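Search this site
Enter keywords

Home | About | Test Services | Reports | Contact

About Masano

Published 2021-01-10 by the Masano bench staff

Masano is an independent test shop for robot end effectors, arms and controllers. We do not build or sell hardware. Customers send us two or more candidate parts, or ask us to choose them, and we run each one through the same set of tasks under the same settings. The output is a report with the logs attached.

The company started as the evaluation desk of Skernier, a packaging integrator, and became a separate business in May of the year before last. Skernier remains a customer and gets no say over test plans or published results.

What we test

Most of the work is gripper comparison. A typical order covers parallel-jaw and multi-finger hands on household items: mugs, plates, bottles, boxed goods. We record grasp success, slip during transport, placement error and cycle time. Peak finger force is recorded where the hand reports it. If it does not, we say so in the report and leave the column blank.

Arm tests cover repeatability, settling time and behavior near joint limits. Controller tests use one arm and swap only the controller, with gains set by the vendor's own tuning procedure. Camera tests look at depth error on glossy and white surfaces, a common source of bad grasps on ceramic.

How a comparison runs

Every comparison has 2 stages. The first is simulation. Each hand is modeled from the vendor's CAD, mounted on the same arm model and given the same task list. The standard tabletop list, called Kenden, has 68 tasks, and each one is run from 22 starting layouts, for 1,496 trials per hand. Object poses come from a stored seed, so a rerun two months later starts from the same layouts.

The second stage is on hardware. We take 24 tasks from the list, weighted toward those where the simulated hands differed most, and repeat them on the bench. Simulated and bench results are reported in separate tables. We do not average them. Contact models are still poor at thin edges and soft pads, and a combined score would hide that.

Failed trials stay in the data. A trial is dropped only for a logged fault in our own equipment, and the dropped trial number is listed.

Facilities

The bench area is in the Hutapea building, ground floor, with the simulation machines in the room behind it. Deliveries go to the side door. Please mark crates with the order number -- unmarked crates wait until someone can match them to a job.

Reports

Reports go to the customer first. Public versions are released only with written consent from each vendor named. Older reports used a shorter task list and should not be compared line by line with current ones.
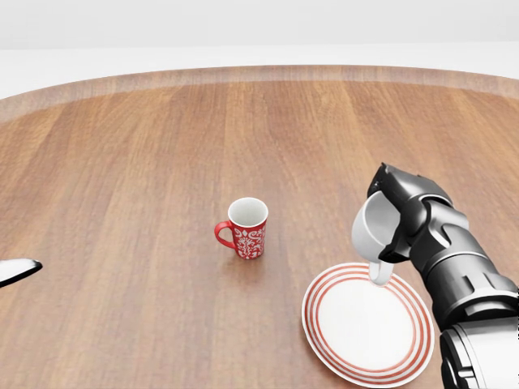
Simulation stage, tabletop task: white mug held over the striped-rim plate, red patterned mug standing on the table.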